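Glaze notebook, 12 July 2026

Crazing on the Palemness base, continued from the March entries.

Batch mixed this morning on the Fledier scale, 100 g dry per cup. Base recipe unchanged except that Skikberg feldspar replaces the old stock, which ran out. Silica additions start at zero. The top cup has 15 g over the 100. Sieved twice. The second pass left almost nothing on the mesh, so one pass is probably enough for tests this size.

Tiles are Lingyun's stoneware, bisque fired, 25 in the batch. Two had hairline cracks at the hanging hole and went in the scrap bucket. Dipped to a count of three, feet wiped, left to dry before loading. The cup with the most silica settles fast and needs stirring between every dip. Weidong suggested a little bentonite. Not done this round, as it would change two things at once.

Fired in Su, middle shelf, same schedule as last time with a 15 minute hold. Rafail loaded. Witness cones look the same front and back, both bent slightly less than in March. Element wear is possible. Peiyu has the resistance readings and will compare them with the originals.
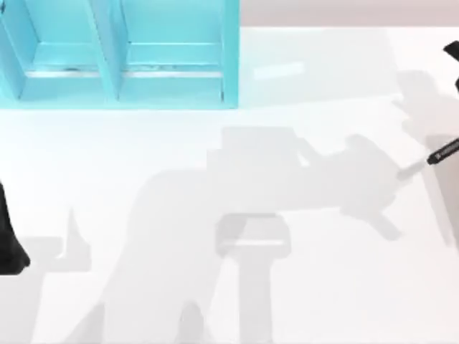 Results so far, checked under the loupe with ink rubbed in. No-silica tiles craze all over, fine network, as expected. The middle cups craze at the rim only, where the glaze is thinner. The top cup shows no lines but has gone slightly dull, and I am not sure it is fully melted. Ink check to be repeated after eight days, as late crazing caught us out on the last series. For the wait the tiles need to stand somewhere they can't get mixed up: crazed in one place, uncrazed in another. Two open compartments side by side, as in the turquoise unit, would do for this. A slightly raised lip along the front of each floor would keep a leaning tile from sliding out. The open rack we use now has no lip, and I have picked tiles off the floor more than once.

Hot and cold water test: three cycles on one tile from each cup, kettle to ice bath. Middle cup picked up one new line on the second cycle. Top cup unchanged. Junhao thinks the ice bath is harsher than anything a mug will see — true, but the older series was done this way and I want the numbers to match.

To do
Refire the dull tiles with a 25 minute hold.
Order silica, same mesh.
Ask Lingyun whether the clay body lot changed.
Relabel the cups. Oxide pencil is rubbing off the lids.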